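3.2 Sorting materials

Each set used in the Fenddale sessions had small plastic blocks in several shapes, laid out on a pale maple board. The blocks were put out in pairs by color, two different shapes to a pair, so a child could sort either way – by color or by shape – without being told which was wanted. Figure 4 shows a board with its pairs in place. We logged 2,920 placements over 12 weeks, beginning in May. In 754 of them the first block moved was matched by shape. Heart and star pieces were picked up early; cylinders were often left until last. Parents were asked afterward whether the layout had steered the choice, and their written remarks are given below the figure without editing.

Figure 4. Blocks paired by color on the maple board.

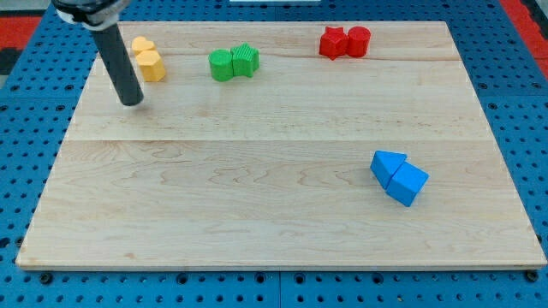
Mine goes for color every time at home, but with the pairs already made there was no color sorting left to do, so I think she went to shape out of boredom.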